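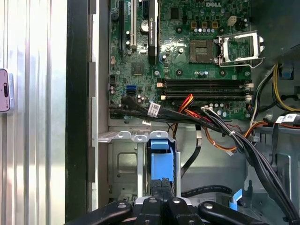
Dell-Tower in der Werkstatt, Prozessorsockel und Speicherbänke leer

Zwischenbericht Rechnerwerkstatt Brarside, Stand 15.1.18
An: Hildegard Stöcker, Förderung Pfeiffer
Von: Ludger Weidemann

Liebe Frau Stöcker,

Sie wollten wieder wissen, wo wir stehen, und ich fange gleich mit den Desktops an, da ist nämlich am meisten passiert! Die Dell-Tower aus der Prollwood-Spende waren ja lange unser Sorgenkind. Inzwischen haben wir uns auf eine feste Reihenfolge geeinigt: Gehäuse auf, Staub raus, Speicher raus, Prozessor raus, und dann erst mal in Ruhe aufs Board schauen. Klingt umständlich (ist es anfangs auch), aber seit wir den Sockel bei offenem Bügel mit der Lupe kontrollieren, bauen wir deutlich weniger doppelt.

Bei den vier Speicherbänken machen wir es so, dass jeder Riegel zuerst einzeln durch den Test läuft und danach nur noch passende Paare eingesetzt werden. Früher haben wir einfach gesteckt, was gerade auf dem Tisch lag, und uns dann über Abstürze gewundert. Die Knopfzellen tauschen wir jetzt grundsätzlich mit. Kostet fast nichts, und die lästigen Anrufe wegen verstellter Uhrzeit sind wir damit hoffentlich los.

Fertig und an die Lernräume übergeben sind 10 Rechner. Drei weitere laufen gerade im Dauertest, einer davon macht noch Zicken beim Aufwachen aus dem Ruhezustand, da tippe ich aufs Netzteil. Was gar nicht mehr zu retten war, haben wir als Teilespender ins Regal gestellt, sauber beschriftet, damit im Sommer noch jemand weiß, was wo herkommt.

Zum Geld: Ausgegeben haben wir bisher rund 663 Euro, das meiste für Festplatten, der Rest ging für Wärmeleitpaste, Knopfzellen und neue Kabelbinder drauf. Die Kabel sind überhaupt so ein Thema. In den Towern läuft ein ordentlich dicker Strang quer unten übers Board, und wenn man den nicht vorher zur Seite bindet, hakelt man bei jedem Handgriff daran herum. Das steht jetzt auch in unserer Anleitung, ganz oben und fett gedruckt.

Offen ist noch die Inventarliste in Brenia. Die Seriennummern sind drin, die Angaben zu Prozessor und Speicher fehlen bei den älteren Einträgen, das hole ich nach. Außerdem bräuchten wir eine zweite gute Tischlampe, im hinteren Eck sieht man abends einfach zu wenig. Passt das noch in den Posten Arbeitsmittel, oder soll ich dafür einen eigenen Antrag schreiben?

Bis Mai möchten wir die restlichen Tower durchhaben. Wenn Sie vorher mal vorbeikommen mögen, sagen Sie gern Bescheid, dann lege ich ein Gerät zum Selberschrauben bereit!

Viele Grüße aus der Werkstatt
Ludger Weidemann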